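Headliner out, headliner in 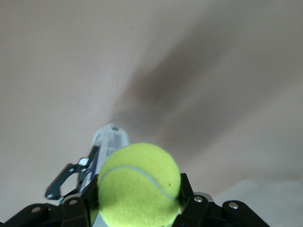 My wagon's headliner started coming down in May, first a bubble over the rear seat and then a long fold that touched my hair every time I looked over my shoulder to back up. The car is a Nustik Ruretti, the long-roof version, and apparently they all do it. The foam behind the cloth breaks down into orange dust and then there's nothing left for the glue to hold. I had been putting off choosing a new cloth for weeks. What settled it was a pale grayish-pink with a smooth, matte finish, like the surface with the dark, soft-edged shadow running over it at the top of this post. I wanted that color overhead, or as near as I could get to it. The original was a beige that had gone brown above the driver's window.

I asked for a price at the trim shop on the county road and they wanted $607, with me delivering the car and leaving it for two days. That's a fair price for the work, but the wagon has 17 small dents and a bad window switch and I couldn't see spending that much on its ceiling. So I did it at home.

Getting the old board out took longer than anything else. The sun visors, the dome light, the grab handles and the coat hooks all come off first. The grab handle screws sit under little plastic covers that are brittle by now, and I broke two. Then the pillar trims. On the Ruretti you have to pull the upper seat belt bolt to get the rear pillar trim off, and mine had thread lock on it and needed a long breaker bar. Bag the bolts and write on the bag. I wrote on most of mine.

With the trim off, the board drops onto the seat backs. Recline the front seats all the way and slide it out through the tailgate. It will flex some, but don't fold it. Mine already had a crease near the dome light from whoever did this before me, and I patched it from behind with fiberglass cloth and resin and let that sit overnight.

Then the dust. I used a stiff nylon brush, outside, with a mask and goggles, and it still ended up in my ears. A wire brush is too much and will tear up the board. Keep going until your hand comes away clean, or the new glue will stick to the old foam and you'll be doing this again.

The cloth came from Brondau, foam-backed, cut off the roll. I bought a yard more than I needed and used half of the extra. For glue I used the Kushwaha high-heat spray. I had tried a cheaper can on a visor a couple of years ago and it let go the first hot afternoon. Lay the cloth over the board, fold half of it back, spray both sides, wait until it's tacky, and smooth it down from the middle with a flat hand. Then do the other half. Don't press hard or the foam stays flat and shows as a mark.

Theda Weidemann from the wagon club came over to help with the second half and to hold the board up while I put the visors back in. I would not try that part alone. She has done three of these and told me to leave two inches of cloth past every edge before trimming. I left one inch at the front and got away with it, barely.

It all went back together with one screw left over — I think it's from the dome light. The color is a little pinker in daylight than I expected and I like it. There is a small wrinkle behind the passenger visor that you only see with the visor down.

The odometer went past 2,503 on the trip meter the week after, mostly highway, with the windows down a good part of the way, and nothing has come loose. Next is the window switch. I've found one for $43 used, from the sedan, and the plug looks the same in the photos, but the sedan has a different door panel and I'm not sure the bezel will fit. If anybody has put a sedan switch in a long-roof, leave me a comment.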